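The Soft Purple Takeover

Grays, lilacs and the small pleasures of everyday things
A feature from the Workbridge weekend pages

Somewhere between the serious navy backpack and the neon running shoe, a quieter color moved in. I noticed it first in March, when I finally cleaned out the closet by my front door and found that half of what I wanted to keep was some kind of dusty purple. I was delighted! It's a color that forgives a scuff, gets along with denim and still looks cheerful on a rainy Wednesday.

Start at ground level. A low sneaker in muted purple-gray fabric does a lot with very little, and the pale lavender edge along the sole is what makes me love it. White would be crisper, sure, but lavender keeps the whole shoe in one family, and the tan insole adds a bit of warmth every time you slip your foot in.

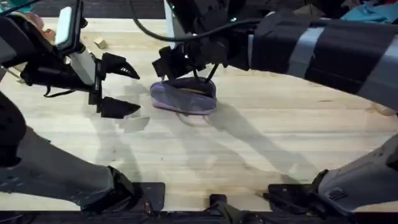
Small things, big color

Desk things are where the idea gets really fun. I grew up with tin pencil boxes that rattled all the way to school, so a soft case still feels like a treat to me. My favorites mix their colors — gray for most of the body, pink at one end, then a zipper in full lavender-purple running up the side. That zipper is the best part. You could find it at the bottom of any bag.

My own case, a Flesta I have carried for years, holds 22 pens on a good day, and I have stopped pretending that I need them all.

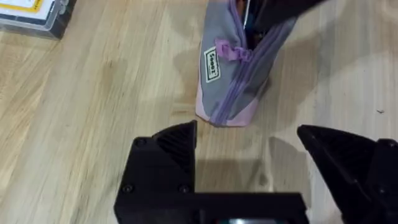 I like a fabric pull tab too, the kind you can grab without looking while you're on the phone or hunting for an eraser. Metal pulls tend to jingle. A scrap of knotted cloth stays quiet, and it gets softer the longer you own it.

If you want to try the look, go slowly. Pick 2 pieces in the same range and leave everything else plain. Pale wood is a wonderful background for these shades, as anyone with a honey-colored desk will tell you, and clear plastic boxes let the color show through on a shelf. I keep mine on a Grorkari bookcase next to the window, where the late afternoon light turns the grays nearly blue.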